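Trucos para tener la nevera a raya (y tirar mucha menos comida)

2020-06-09
Por Carys Sayce

¡Qué ganas tenía de escribir esta entrada! Desde abril llevo apuntando en una libreta todo lo que pruebo con la nevera, y ya son 27 anotaciones entre aciertos y desastres. Os dejo lo que de verdad se ha quedado en casa, con las cantidades que uso yo.

Limpieza a fondo, sin olores

Yo la hago la víspera de la compra grande, con la nevera ya medio vacía. Desenchufadla, sacad los estantes y los cajones y dejadlos un rato a temperatura ambiente antes de lavarlos: el cristal frío con agua muy caliente puede rajarse (me pasó con uno y menudo susto). Para el interior, 2 cucharadas de bicarbonato en un litro de agua templada y una bayeta bien escurrida. Luego se aclara con otra bayeta limpia y se seca todo, todo, todo.

Las gomas de la puerta merecen capítulo propio. Un cepillo de dientes viejo, agua jabonosa y paciencia con los pliegues, que ahí se esconde el moho. ¡Es increíble lo que sale! Después paso un dedo por toda la junta y, si noto algún trozo rígido, le pongo una pizca de vaselina. 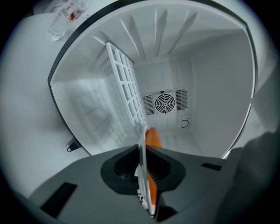 El agujerito de desagüe, si vuestro modelo lo tiene, suele estar al fondo, encima de los cajones. Un bastoncillo de algodón y un chorrito de agua templada bastan casi siempre. Si aparece un charco bajo las verduras, mirad ahí antes de llamar al técnico.

Cada cosa en su sitio

Carne y pescado, abajo del todo y en recipiente cerrado. Lácteos y sobras, en el centro. En la puerta, salsas, mermeladas y bebidas, que aguantan mejor los cambios de temperatura. La leche la saqué de la puerta hace tiempo y me dura bastante más.

Para las hojas verdes: lavar, centrifugar muy bien y guardar en una caja con papel de cocina debajo y encima. Cambiad el papel cada 2 días. ¡La rúcula me llega viva al final de la semana, y eso en esta casa era ciencia ficción!

Las hierbas frescas, en un vaso con dos dedos de agua y una bolsa floja por encima. La albahaca no, pobrecita: esa se pone negra con el frío y prefiere la encimera.

El cajón de «cómeme ya»

Una caja sin tapa, a la altura de los ojos, con todo lo que está a punto de caducar. Medio limón, el yogur suelto, ese culín de tomate frito... Antes de pensar la cena se mira la caja, y de ahí han salido unas tortillas memorables.

Si tenéis algún truco para el queso rallado, contádmelo en los comentarios, que el mío se sigue apelmazando.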